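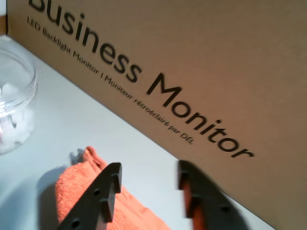
Temps de lecture : 3 min

Figure 4. Vue de la caméra de poignet sur le poste B, doigts crantés ouverts au-dessus de la serviette.

4.2 Doigts crantés ou doigts lisses : comparaison sur textile plié

La serviette a été, de loin, l'objet le plus instructif de toute la campagne. Les pièces rigides départagent mal les deux jeux de doigts (voir 4.1), alors qu'un simple tissu pelucheux replié fait apparaître des différences dès les premières prises, et c'est un vrai plaisir de les voir ressortir aussi nettement dans les courbes ! Nous comparons ici les doigts lisses Stelach, livrés avec la pince, et les doigts crantés Hà, dessinés par Thảo Vũ et découpés à l'atelier. Les seconds sont des plaques noires et plates dont le bord intérieur descend en marches, avec une dent carrée près de la pointe (figure 4).

Chaque jeu a effectué 100 prises sur le poste B, avec le même contrôleur Vidus et les mêmes consignes de vitesse. La serviette est repliée à la main entre deux essais par l'opérateur (Quyên Doãn le matin, Toàn Đồng l'après-midi), sans gabarit. Nous tenions à cette variabilité : un pli parfaitement reproductible aurait avantagé les doigts lisses, qui demandent un bourrelet assez haut pour se refermer dessus. Les objets voisins restent sur la table pendant les essais. Dans la configuration de la figure 4, il s'agit d'un bocal en plastique transparent sans couvercle, à gauche, et d'un grand carton de moniteur portant l'inscription « Business Monitor ». Le carton limite l'ouverture latérale et oblige à une approche en biais.

Une prise est comptée comme réussie si le tissu est soulevé de 8 cm et tenu jusqu'à l'ordre de relâchement. Sur les 200 prises prévues, 199 ont été retenues ; la dernière, côté doigts lisses, a été écartée après une perte de communication avec le contrôleur. Les doigts lisses échouent 35 fois, presque toujours de la même manière : la pointe appuie sur le pli, le tissu s'écrase et la pince se referme sur une seule épaisseur qui glisse aussitôt. Les doigts crantés n'échouent que 8 fois. La dent de pointe passe sous le bourrelet et le premier cran l'empêche de remonter pendant la fermeture. L'effet est si régulier que Roxana Rusu a pu annoter les échecs à partir du seul courant moteur, avant de consulter les vidéos.

Ce gain a une contrepartie. Les crans accrochent parfois les fibres du tissu au relâchement, et il faut alors rouvrir la pince en grand puis reculer lentement. Nous avons ajouté cette séquence au contrôleur pour les deux jeux, afin de ne pas fausser la comparaison des durées de cycle.

La caméra de poignet mérite aussi quelques mots. Placée très près des doigts, elle les montre en gros au premier plan, et leur silhouette masque une partie du tissu au moment où l'estimation du pli serait la plus utile. Les découpes compensent un peu ce défaut : dans la figure 4, une zone orangée de la serviette reste visible à travers le doigt droit. Le léger flou de ce même doigt gêne en revanche le suivi des contours. Parveen Mengal a donc masqué les deux doigts avant la segmentation et limité la recherche à la surface claire de la table et au tissu, dont la couleur vive se détache très bien.

Nous reprenons ces réglages sans modification en 4.3, cette fois avec le bras Prarnedby et des tissus plus fins.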